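The Bin Will Not Save You

Every January the storage companies tell us that our refrigerators are a disgrace, and every January a good many of us go out and buy plastic bins. Drukholm will sell you a set for $80. Elden has a deeper one with a lid, which means that to get at the mustard you now have to open two things.

I spent a month living by the Hollbridge method, a 5-step plan that has been passed around kitchens like a diet. You empty the shelves, group what you own, put each group in its own bin and promise to keep it that way. The booklet says a tidy refrigerator can save a household $600 a year in wasted food. It doesn't say whose household, or how anyone worked that out.

The grouping went fine. Jars with jars, bottles with bottles. What the plan skips over is the counter, where everything has to wait while you decide. Mine filled up in minutes and stayed full past dinner, and things that had never been near the refrigerator somehow joined the pile.

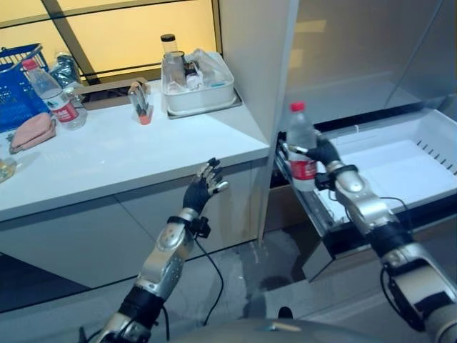
Drawers I'll defend. A deep drawer takes a water bottle without fuss, and you don't have to buy anything to use one. The Demirtaş catalog devotes a whole spread to drawer dividers all the same. I put in two and took them out the same week, when a carton of milk wouldn't fit on either side. They are now in the cabinet with the spare bins.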